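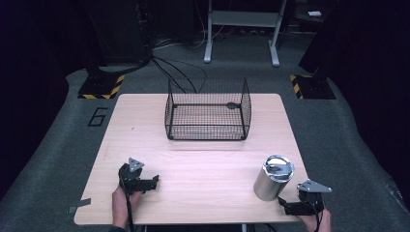 Desk and Shelf Storage: Mesh or Solid?
Student project report, Product Design, second year
Group members: Brayden Turcotte, Chia-jung Lu, Graça Bettencourt
Supervisor: Tihomir Karagiannis
Submitted May 23, 2019

1. Background

Our project looked at two common types of household container, the open wire basket and the closed metal canister, and asked which of them people prefer for small items kept on a table. The brief came from the Plaltstead housing office, which is fitting out shared study kitchens and wanted advice before buying.

2. The containers

The basket is black wire mesh, rectangular and open at the top, with thicker rods along the rim, the corners and the base. You can see through the sides, so whatever is stored in it can be found without lifting anything out. The canister is a stout cylinder in brushed silver metal with a shiny lid. The lid has a raised rim and a recessed centre. We stood both on a light wooden table with rounded corners and left the basket empty at the start of each session.

3. Method

Participants were asked to clear a set of small items from the table and put them wherever they thought best. The items were tea bags, pens, paper clips, a tea towel and wrapped biscuits. We gave no instructions about which container to use. Afterwards each person filled in a short form with five questions. We had 50 forms back, and two of those were left half blank and were not used for the comfort question.

The first sessions were held in November in the Ritport building. We moved to a carpeted room after that as the hard floor made it noisy when anything was dropped.

4. Results

Most people put the pens and the tea towel in the basket and the biscuits in the canister. Tea bags were split between the two. Paper clips caused the most trouble. Several people put them in the basket first, changed their minds and moved them to the canister in case they slipped through or caught in the mesh.

On the forms, the basket scored higher for finding things and for carrying. The canister scored higher for keeping food clean. A few people said the shiny lid would show fingerprints and need wiping often.

5. Problems

The order in which people met the containers was not varied, and the basket always stood further away from them. Aníbal Barros pointed this out when he read our draft. It may have made the canister more popular than it should have been, so the tea bag result in particular should be treated with care.

6. Recommendation

We suggest one mesh basket and one lidded canister per table, with a small tray inside the basket for paper clips and similar items. The forms and the full table of answers are in Appendix A.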